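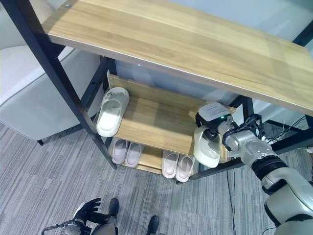 Pukville, June

Shoe rack set - data card and readme

This is the readme for the shoe rack set, one of the household tidying sets kept under the Elotex name. It covers one job: putting slide slippers away on a low rack with wooden shelves and a black metal frame. Read it before you use the files, as a few of the labels changed between the first release and this one.

What is in the set

There are 641 clips in total. Of these, 506 are in the main folder and have been checked and labelled. The rest are in the folder called spare. They are complete clips, but the labels have only been looked over once and you should expect some mistakes in them.

Each clip is one go at the rack, from the first slipper being picked up to the last one being let go. A clip can hold a single slipper or several pairs. Some start with slippers already on the shelves and some start with the rack bare.

The footwear is all slides, meaning an open toe and a wide strap with nothing behind the heel. We left out laces, buckles and boots. The colours used are white and a pale pinkish beige. If you want a wider mix of shoes, the Nistosell hallway set is a better place to start, though its racks are closed cabinets and the shelf labels don't line up with ours.

The rack

The shelves are named top, middle and bottom in the label files. The top is a flat board. The middle shelf slants forward and has a raised wooden lip along the back. The bottom one sits just above the floor.

Left and right are always given as you face the front of the rack, no matter where the camera was. This was not the case in the first release, and 19 clips had their sides swapped as a result. They have been fixed.

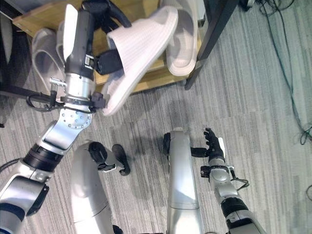
Does a pair have to end up side by side to be labelled as put away?

Both slippers have to be on the same shelf, and that is enough. A pair with a gap between them still gets the put away label, and the gap is noted in the spacing column.

Labels

The label file is a plain CSV with one line per slipper per clip. The columns are:

clip - the clip number
colour - white or beige
shelf - top, middle, bottom or floor
side - left, centre or right
stance - flat, upright or tipped
spacing - together or apart
done - y or n

Upright means the slipper is standing on its toe or heel end. Flat means the sole is down on the board. Tipped covers everything else, including slippers on their side and slippers hanging partly over the front edge. If a slipper was being held when the clip ended, its done column is n and the shelf column is left empty.

The stance column gave us the most trouble. On a slanted shelf it can be hard to say whether a slipper is flat or tipped, and two people labelling the same clip did not always agree. A second pass was made over 241 clips in the main folder, and where the two passes still differed we kept the second one.

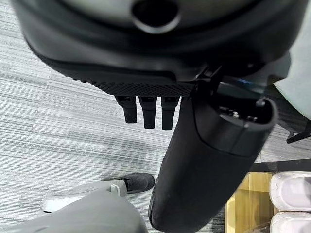 The spacing column is simpler, but it only makes sense for slippers that have a partner in the same clip. Single slippers have a dash in that column. Please don't read the dash as missing data, and don't fill it in.

Floor covering is carpet all the way through. Nothing here was recorded on tile or timber, so be careful about using the set for rooms with hard floors.

Known problems

- Clips with two white pairs do not say which slipper belongs to which pair. Left foot and right foot are not labelled at all.
- Lighting is uneven, and the lower shelf can be quite dark.
- File names in the spare folder still use the old spelling, "color". The scripts accept both.

Changes

Second release: sides corrected, spacing column added, Kadrić naming dropped from the folder titles. If your scripts look for folders starting with kadric, change them to main and spare.

First release: clips and basic labels only.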